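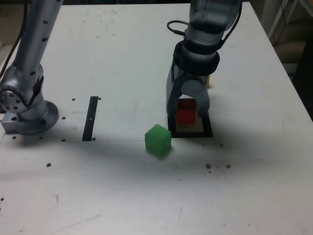

Forums > Surfaces > Cleaning and Repair

We use cookies to keep you signed in.

Gray marks on matte white top

okalamarch
Tabletop is matte white, gray streaks. Dish soap does nothing. Is 2,000 grit wet paper safe?

Requena_Dan
No. Abrasive polishes the matte — you get a shiny patch. Try a melamine sponge, light pressure.

tillerman270
A melamine sponge is an abrasive too. Isopropyl first, 2 passes, then check.

Requena_Dan
Fine, but alcohol won't lift metal transfer.

okalamarch
Alcohol took the smudges. Streaks remain. Trying the sponge on the underside first.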